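Let the Family Read the File

I've been covering courts long enough to have a drawer just for parking stubs, and the thing that still gets me is how long people wait to find out what the police already know. I don't mean a verdict. I mean the plain stuff — who got interviewed, which tips went nowhere, what was in the car.

Take the Marciniak case. Six years ago a young drummer was shot outside a club in Coltlow after a show. No arrest. His mother, Vija Butkienė, sued the city, mostly (she'll tell you this herself) because a lawsuit was the only way to get anybody to hand her a piece of paper. In August she finally got a box with 2,516 pages in it. I sat at her kitchen table while she went through them, and whole stretches were just black bars.

The city's lawyer, Kęstutis Kuusk, told me that open investigations have to stay closed to the public, and that a witness who talked in confidence deserves to keep that confidence. Fine. I agree with him on the witnesses! I'd black out those names myself. But a tow receipt? The weather report? Two full pages of a club's drink menu?
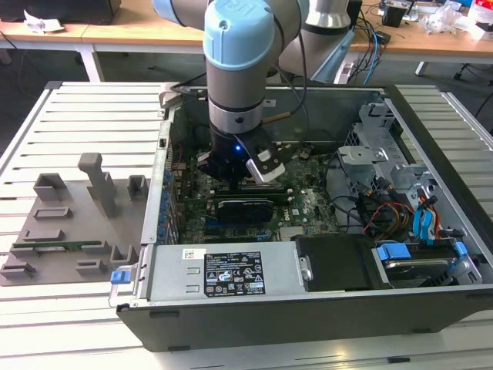 A gripper above the motherboard of an open desktop tower.

Then there's the argument about money, which I hear every time I write one of these columns. Anel Shezi, who sits on the Coltlow council, says records staff are buried and every request takes them off something else. I believe her. I also know the city has paid outside lawyers at Drerkton to fight this one mother over and over, and I'd like to see that bill next to the cost of another clerk.

My proposal is pretty modest. If a homicide goes unsolved for 60 months, the family gets to sit in a room with a detective and read the file, witness names removed, no copies, no phones. If the police think a page would wreck the case, let them explain it to a judge, page by page.

Pramness, two counties over, already does a version of this. Paweena Ruangrit read her brother's file there last year and told me it took her a whole day and she cried in the parking lot. She also said she'd do it again tomorrow.

Mrs. Butkienė is due back in court this winter on the blacked-out pages. I'll be there, adding to the drawer.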